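Chamado 754 — Peça azul trava na abertura da direita
Projeto: Borkotura, turma de automação
Aberto por: Tsz-kin Tsao
Responsável: Ya-wen Yen
Estado: em observação

Sintoma
Na rotina de inserção, o braço para por limite de força antes do fim do curso. Ocorreu em 6 de 7 ciclos, sempre na última abertura da placa cinza. Nas demais posições a rotina termina sem erro.

Verificações
1. Origem da placa conferida contra o painel de alumínio. Sem desvio.
2. Força de fechamento reduzida. Sem efeito.
3. Ciclo em modo passo a passo, com pausa já com o trilho azul dentro da abertura. O dedo da garra apoia logo abaixo da aba plana.

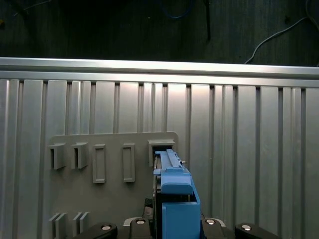
4. Ponto de aproximação reensinado com a peça presa mais abaixo — o anterior vinha do programa Hendari, feito para outra placa.

Resultado
7 ciclos seguidos sem parada. Velocidade final mantida em aproximadamente metade da nominal.

Pendente
Tsz-kin repete o teste com a segunda peça impressa antes de fechar o chamado.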